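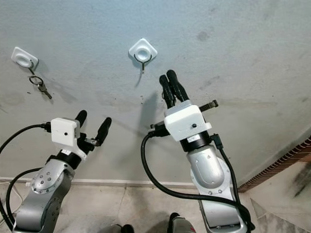 Dallen's old net loft opens its doors again in March, and after two winters of fundraising the town is getting the shared workshop it has been asking for! The building on the quay has stood shut for years, used for little more than storing market stalls, and plenty of people assumed it would end up as holiday flats. Instead it will be a place where anyone can mend a chair, cut a length of timber or finally learn to use a sewing machine. Members will be able to borrow a key for evening sessions, and it will be a plain affair, a single silver key on a dark metal ring, much like the one by the white wall hooks. Anyone who has tried to get into a locked hall on a wet night will be glad of that.

The project is called Tilus, after the lane that runs behind the loft, and it has been a proper town effort. The appeal raised just over 3,000 pounds in its first month from cake stalls, a quiz and a very loud brass band concert in the car park. A further 2,000 came from De Luca, the ice cream parlour on the front, which gave a share of its summer takings and threw in a freezer as well (the freezer is going to the lunch club upstairs, so don't get your hopes up).

There are 46 founding members already, and they are a lovely mixed bunch. Some are retired boatbuilders with decades of know-how, and some have never held a chisel. Twenty-nine of them have signed up for the first woodworking course, which had to be split into three groups to fit everybody round the benches. The morning group is full, but there are still places in the two evening ones.

The ground floor will have the saws, the lathe and a long bench for repairs. Upstairs is quieter, with good light from the harbour side — just right for sewing, bookbinding and anything fiddly. Dedero, the joinery firm from the top of the hill, has handed over a bandsaw and enough offcuts to keep beginners busy until the autumn. They are beautiful bits of oak and ash, too, far too good for the skip.

Opening day starts at 10 in the morning with a bring-and-mend session. Toasters, wobbly stools, torn coats and squeaky prams are all welcome, and there will be soup at lunchtime. A guided look round the loft follows at 2, including the old hoist, which still turns beautifully by hand.

Membership forms are at the library and the post office. Under-16s are welcome with an adult, and dogs can come as far as the porch.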